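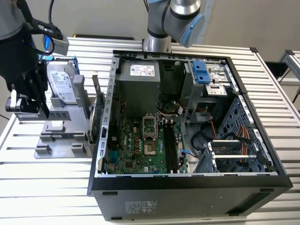
Photo: Areeba Talpur

we spent most of the ceasefire talks in the checkout line. I mean that literally. Avville has been living with the border closure since April, and the news from the Sorkano side reaches us in the order the bakery radio decides to play it: first the weather, then football, then whether there will be a war.

On Thursday the siren test went off at 5 and not one shopper put down a basket. A man behind me asked if it was the real one. The cashier told him the real one is louder, and did he have a loyalty card.

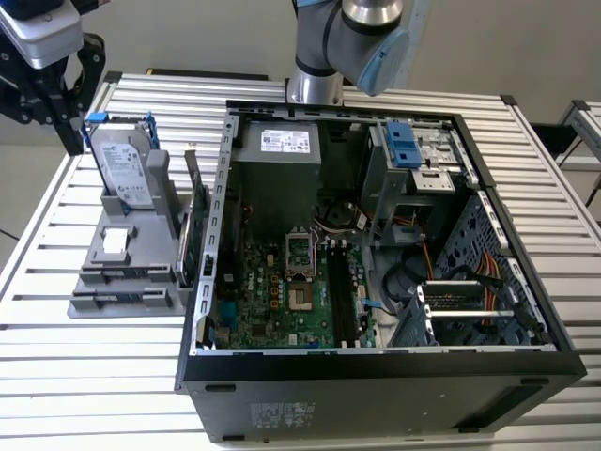
The foreign papers say 1,000 people marched in Mesthorpe against the new checkpoints. The ministry says 797, a figure so exact that I picture some poor lieutenant on a roof with a clicker. My cousin was there and says it was mostly people trying to get to the pharmacy.

Meanwhile the delegation flew in, 22 of them, and stayed at the Palumbo, where the elevator works. They were shown the crossing from a hill. They expressed concern. By dinner the road was open again and the buses were late for the usual reasons.

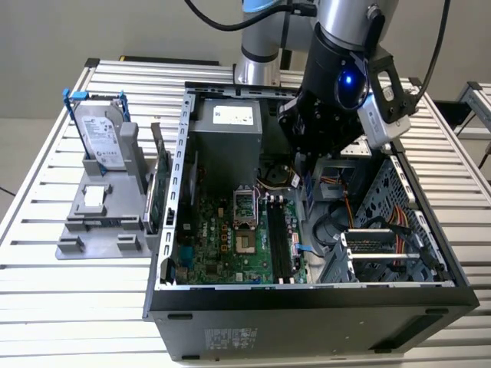 An open computer tower on the worktable, with the arm reaching in.

I still keep a bag by the door. It has water, passports, and a phone charger for a phone I no longer own. I should fix that before the weekend.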